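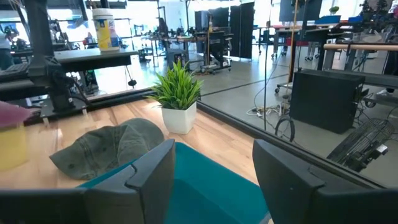 Email Newsletters for a Small Clothing Shop: Project Report
Digital Marketing, Final Report
Submitted Thursday, June 17, 2021

Background

Pellia is a small shop in Jaselwood that sells hats, knitwear and secondhand coats. It has a mailing list of about 3000 addresses, most of them collected at the register. Before our project the shop sent one newsletter a month, always on the first, with the same subject line each time. The owner wanted to know if changing the subject line would get more people to open it.

Method

We ran the test over 16 weeks, starting in February. The list was split at random into four groups of equal size. Every group got the same newsletter at the same hour, and only the subject line was different. The types were a plain title, a question, a discount offer and a line naming one product. We rotated the types so that each group received each one the same number of times. Mailings went out through Fendis, the email service the shop already paid for.
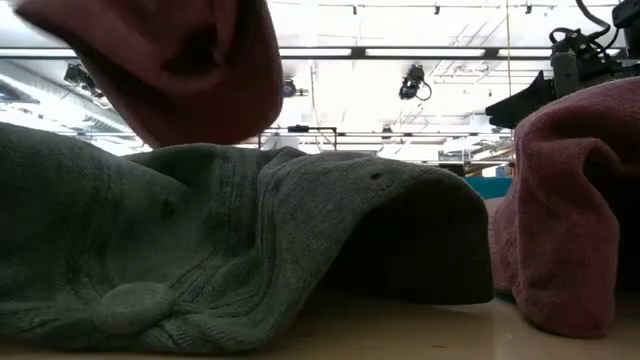 Opens and clicks were copied from Fendis into a spreadsheet the morning after each mailing. We left out addresses that bounced. Unsubscribes were kept in a separate column.

Results

The product line had the highest open rate in most mailings. The discount line came second for opens but first for clicks. The question did worse than the plain title, which we did not expect. Unsubscribes were low for all types and we could not see a pattern.

Problems

Some mail programs load images automatically and count as an open even if the message was never read. Yoshida's textbook chapter on email testing suggests relying on clicks for this reason. We only read it halfway through, so our early notes on clicks are thinner than the later ones. One mailing also went out a day late and we kept it in the data.

Recommendations

Pellia should name a product in the subject line for regular mailings and save the discount line for sales.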